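Section 4: Your First Walk with the Prirden Step Counter

Now the fun part! Your Prirden is charged and the strap fits, so let's teach it how you walk. Pick a flat route you enjoy. A park path is perfect.
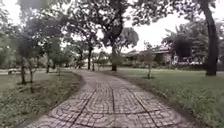
4.1 Setting your stride

1. Hold the side button until the screen shows STRIDE.
2. Stand still until you feel one short buzz.
3. Walk 100 steps at your normal pace – no marching, no showing off.
4. Press the button again. The counter buzzes twice and saves your stride.

Note: If you see E11, you stopped too early. Go back to step 1.

Caution: Look where you're going, and leave the screen alone until you have finished. Paving can be slippery after rain.
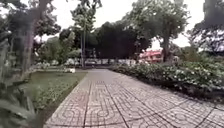

4.2 Choosing a daily goal

1. Tap the screen twice to open GOAL.
2. Turn the dial to change the goal by 700 steps per click.
3. Press the side button to save.

Start small! Uthai Chareonsuk, who tested the early straps for us, began with a 20-minute loop before breakfast and added one click each week from April on. He loved seeing the little flag pop up on the screen. 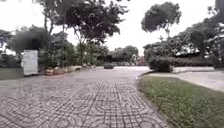 The flag stays on until midnight, then the count goes back to zero. Your older totals are safe under HISTORY, and you can scroll back through them with the dial.

Note: Changing the goal partway through the day keeps the steps you already have.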